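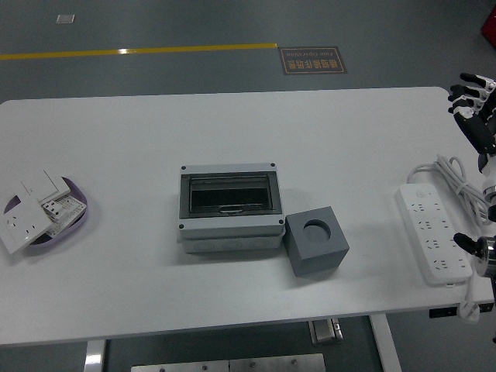 Tustard Table Sets: Electrical Fittings

Version 3, 2020-08-28

Summary

Tustard is a collection of tabletop arrangements of household electrical fittings. This card covers the electrical part, 291 arrangements in all. The parts are ordinary installation goods: distribution boxes, wall sockets, blank plates, socket modules and power strips. None of them is connected to a supply.

Contents

objects.csv – one line per physical part, with part ID, class, color and outer size in millimeters
layouts/ – one file per arrangement, listing the parts on the table and their zone
notes.txt – corrections since version 2
LICENSE

Object classes

The electrical part uses 9 classes.

distribution_box – gray plastic, tinted window in the lid, screw holes at the lid corners
cube_gray – gray cube with a round recess in one face
socket_panel – white wall panel with a multi-pin outlet
blank_plate – white switch plate without openings
socket_module – white insert with printed markings
power_strip – white, four outlet groups, round switch, cord attached
tray_oval – purple, shallow
cover_cap
cable_clip

The last two are small parts and are absent from many layouts. A power strip and its cord count as one object. The plug has no ID of its own.

Zones

Each table is divided into left, center and right. A part is assigned to the zone that holds the larger share of its footprint. Parts in a tray take the zone of the tray and carry the flag in_tray. A part that rests partly over the rim is still flagged in_tray. Cords are ignored when zones are assigned, including cords that hang over the table edge.

Contact between parts is recorded in the column touching. The box and the cube are often placed side by side, so check this column before treating them as separate outlines.

Naming

Layout files are named by site and running number, for example abella_014. Sites are Abella and Badgate. Both use white rectangular tables. Part IDs are shared between sites and do not change between versions.

Known problems

Colors in objects.csv were entered by hand. "Gray" covers several shades, and the cube is darker than the box.
Cord length is missing for 2 power strips.
Some blank plates were listed as socket panels in version 2. The affected lines are in notes.txt.

Planned

A plumbing part is due in October. It will use the same columns.

Maintained by Zadov. Send corrections with the layout name and part ID.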